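Incidencia: saltos en la pose de la pinza derecha al manipular objetos anchos
Proyecto: Lastasura
Abierta por: Mulugeta Workneh
Fecha: 12 de octubre de 2022
Estado: resuelta, pendiente de repetir parte de los episodios

Descripción

Al reconstruir las trayectorias de la tarea de la lámpara, la pose de la pinza derecha salta hasta 110 mm entre fotogramas consecutivos. La izquierda sale limpia. De 80 episodios grabados, 7 no pasan el filtro de continuidad y el entrenamiento los descarta. Con las tareas de objetos pequeños no había ocurrido.

Comprobaciones

Repetida la calibración intrínseca de la cámara de cabeza. Mismo resultado.

Revisada la sincronización entre la cámara y el registro de apertura de las pinzas. Sin desfase apreciable.

Cambiados los cubos de marcadores entre las dos pinzas. El fallo sigue en la mano derecha, así que no es la impresión de los patrones ni el pegado.

Reproducidos los 7 episodios a mano. En todos, el salto empieza cuando la pinza derecha trabaja debajo de la pantalla.

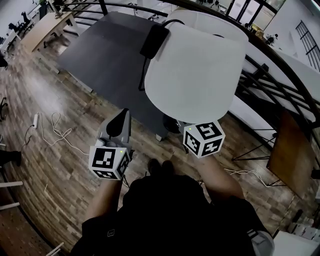

Tarea de la lámpara: pinza derecha bajo la pantalla blanca, con el cubo de marcadores a la vista.

Con el cubo como en la captura, la detección no debería dar problemas. Al girar más la muñeca, el borde de la pantalla tapa parte de los patrones y el estimador se queda con una sola cara. Con una sola cara hay dos soluciones de orientación casi igual de buenas – y el código elegía la de menor error de reproyección sin mirar el fotograma anterior.

Comentario de Ruiz-Ortega

Confirmo lo de la ambigüedad. En la rama de Mindelow ya guardábamos las dos soluciones y decidíamos por continuidad. Paso el parche. Ojo con el umbral: si se pone muy bajo, rechaza movimientos rápidos que son buenos.

Solución aplicada

1. Integrado el parche. Si solo se ve una cara, se conservan las dos hipótesis y se escoge la más cercana a la pose anterior.
2. Salto máximo admitido: 50 mm entre fotogramas. Por encima, el tramo se marca como no válido y no se interpola.
3. Añadido a las instrucciones de grabación: agarrar la pantalla por el borde con el cubo orientado hacia la cámara de cabeza.

Resultado

Reprocesados los 7 episodios. Cinco pasan el filtro. En los otros dos el cubo queda tapado del todo durante el giro y hay que volver a grabarlos.

Pendiente: probar el mismo umbral con los datos de Plellholm antes de fusionar con la rama principal. Asignado a Mulugeta.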